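September 30, 2018 – 1 min read

Dye bench, Wevwood. Madder again.

305 g wool this time, same fleece as the Katene batch. Scoured overnight, rinsed till clear. Alum at the usual rate, mordant pot held just under a simmer for an hour, left to cool in the pot.

Madder soaked since yesterday. Split over 3 pots. Pot two got away from me while I was on the phone to Umut – went well past where it should, and the skeins came out browner. Pots one and three good brick red. Keep the brown ones, label them seperately.

Chalk in pot three only. Slightly deeper I think, but want to see it dry before I say so. Tap water here is softer than Roltley so their recipe wont carry over straight.

To do: wash fastness on all three, light strips in the south window till end of October. Order more alum. Who has the good thermometer??
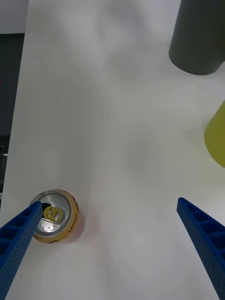
Saron Mamo: I'd rerun pot two before you do the light strips, and put the chalk in with the soak next time, it never mixes right once the pot is hot.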